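Teaching an Arm to Push Blocks by Showing It: Collecting Demonstrations for a Language-Conditioned Policy

Final project report, Robot Learning Lab course
Tobiloba Bako

Summary

This project was about the data side of imitation learning. I collected demonstrations of a person steering a robot arm to push small plastic blocks on a board, wrote a text instruction for each one, and trained a policy on the result. Most of the semester went into the collecting, so most of this report does too. I recorded 179 demonstrations and kept 163 of them after review. The trained policy could do simple pushes between two named blocks fairly well and was poor at anything that needed the tool to go around a block first.

1. Background

The course asked each of us to pick one stage of a learning pipeline and study it closely. Last year's students had mostly changed network architectures and left the data alone. I had used their dataset, which is called Sketcombe, for a homework assignment and found that a lot of its instructions did not match what the arm did. In one recording the instruction named the green block and the arm never went near it. I wanted to see how far I could get with a small set that I had recorded and checked myself.

Pushing is a good task for this. There is no grasp to fail, and a single rod can reach any part of the board. It is also harder than it looks to a beginner. A block turns when it is pushed off center, and the rod slides along the side and loses it. The person steering corrects for this without thinking much about it, and those corrections are what the policy needs to see.

2. Setup

The arm is mounted over a perforated metal table with a wooden board on it. The end tool is a straight rod with a rounded tip. I kept the tip at a fixed height above the board, so the person steering only controls two directions. This removed a whole class of accidents, and it made the action space small enough to train on with the amount of data I had.

The blocks differ in shape and color. Some colors appear more than once, so an instruction like "push the blue block" is not enough and has to say "the blue cube" or "the blue triangle." I decided to keep it that way. With one block per color, the policy could ignore the shape words completely and I would never know.

Steering was done with a hand controller through a teleoperation program called Grirnel, which earlier students in the lab wrote. Grirnel records the tool position, the commanded velocity and the camera stream into one file. I made two changes to it. The first was a button that marks the start and end of an episode, so I did not have to cut recordings by hand. The second was a limit on commanded speed. Without the limit, people flicked the stick and knocked blocks across the board.

The instructions were entered in a second program, Tratent, which plays a finished recording and asks for a sentence describing it.

3. How the demonstrations were collected

3.1 Instruction first or instruction after

There are two ways to get an instruction for a recording. You can show the operator a sentence and ask them to carry it out, or you can let them push blocks freely and write the sentence afterward while watching. I tried both.

Instruction first gives even coverage, because the program can pick block pairs that have not been used much. Its weakness is that operators fail sometimes, and then the sentence is wrong for the recording. Instruction after nearly always gives a correct sentence, but left alone people push the same easy blocks again and again. The red star and the yellow heart were very popular and the green star was hardly touched.

I ended up with a mix. The operator sees a suggested instruction and tries it. When the recording is over, the labeling program shows it without the suggestion, and a person types what happened. If the two sentences disagree, the typed one is kept. This took longer per episode than I had planned for in the proposal.

3.2 Resetting the board

At first I put the blocks back by hand in a rough line after every episode. After a day of this I plotted the starting positions and saw that they covered a narrow band. A policy trained on that would only have worked when the board looked like my habit.

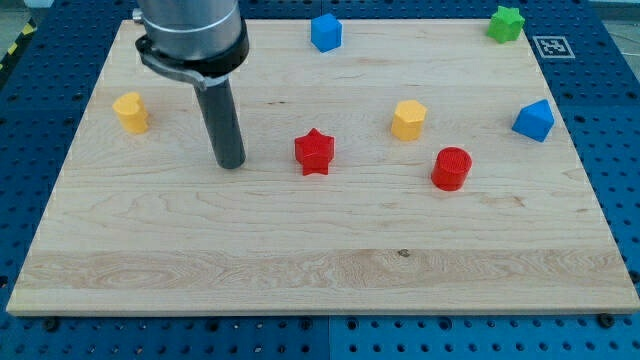 I changed the reset so that most episodes simply began where the last one ended. The blocks drift into new arrangements by themselves and no time is lost. Every so often they pile up along one side, and when that happened I scattered them again by hand. To stop myself from arranging them neatly, I used a short script that drew a random layout on the screen, and I copied it as closely as I could. Copying a layout took under a minute once I got used to it.

The tool also needed a reset. Early on, every episode began with the tip parked in the same place, and the policy learned to start by moving in the same direction no matter what the instruction said. Later episodes begin with the tip wherever it happened to be.

3.3 Operators

I did most of the steering, and my classmate Effiong did the rest, mainly on Sunday afternoons when the lab was free. Our styles are different. I make long, slow pushes and fix the angle as I go. Effiong makes short taps and lifts off the block between them, moving around to a better side. Both ways get the block there. I worried that mixing them would confuse the policy, so I trained it once on my data alone and once on everything. The results are in section 5.

Before recording anything that counted, each of us did 20 practice episodes that were thrown away. My own practice recordings are noticeably jerkier than the later ones, so I think this was worth the time.

4. Review and cleaning

Every recording was watched once by someone other than the person who steered it. The reviewer had to answer whether the sentence was correct, whether the block was clearly at the target when the episode ended, and whether there was a long pause in the middle.

Pauses turned out to matter more than I expected. When an operator stops to think, the file fills with samples where the command is zero. The policy copies this, and since nothing on the board changes while it waits, it can stay stuck. I trimmed still stretches automatically if they were longer than a second, and rejected the episode if trimming left a visible jump.

The rejected recordings fell into a few groups. The largest was episodes that ended early, usually because the operator pressed the button while the block was still short of its target. Next came recordings where a hand was in view at the start, left over from a reset. A few had dropped camera images. Only a small number had a wrong sentence, which I take as a sign that typing the instruction afterward worked.

I also had to agree with Effiong on what words mean. "Next to" was the worst. I used it for blocks that touch, and Effiong used it for anything within about a block's width. We settled on "touching" for contact and "near" for the rest, and went back and fixed the old sentences. The same happened with "top," which I had used for the far edge of the board and Effiong for the edge farthest from the chair at the labeling desk. We wrote the agreed words on a sheet of paper and taped it to the monitor.

5. Training and results

The policy takes the current camera image and the instruction and outputs a velocity for the tool. The network is the one supplied with the course, with a pretrained image encoder that I left frozen. I changed only the data between runs.

For testing, I set up layouts from the same random script and gave instructions in three groups: push one named block to another, push a block to a part of the board, and separate two blocks that were touching. Each test had a time limit, and I judged success by the same rule as in review.

Block to block was the best group. The policy usually chose the right block, including when two shared a color, and most failures were blocks that slid off the side of the tip. Block to region was a little worse. It tended to stop early, and I suspect that some of my "near the edge" episodes stopped early too. Separating blocks mostly failed. The tool would move toward the pair and then push both together. We have few examples of this in the set, and they are spread over many different pairs.

Training on both operators did better than training on my data alone. The policy trained only on my recordings almost never backed away from a block once it was in contact, even when it was pushing the wrong way. With the short taps added, it sometimes let go and came around again. I can't fully separate this from the effect of just having more data, because I did not have time to run a version with equal amounts from each of us.

I trained one more policy on all 179 recordings, with nothing rejected and nothing trimmed. It hesitated a lot — in several tests it hung beside a block until the time ran out — and did worse in every group.

6. Problems and limits

The set is small and comes from one board, one camera position and one type of lighting. I did not test with the blinds open and I expect it would go badly. The reviewer and the operator were always the same two people taking turns, so we probably share some blind spots about what counts as finished.

I lost most of a week in October to a clock problem. The camera stream and the tool positions were recorded with different clocks and drifted apart during long sessions. I only noticed when a recording showed a block moving before the tool reached it. Restarting both programs every half hour kept the drift small enough, but it should be fixed properly in Grirnel with a shared clock. Anyone who uses the older recordings should check for the same thing.

7. If I did it again

I would agree on the vocabulary before recording the first episode, and I would start plotting block and tool positions on the first day. Both problems were easy to see once I looked. I would also record recovery on purpose. Starting some episodes with the tip on the wrong side of the block takes no extra effort and would give the policy more of what it was missing.

For the next student, the most useful addition would be a set of separation episodes using only two or three pairs of blocks, to see whether the task can be learned at all from this kind of data. The recordings, the sentences before and after correction, and the rejected files with the reviewer's notes are in the course storage folder. The change to the episode button is in its own branch and can be merged without the speed limit.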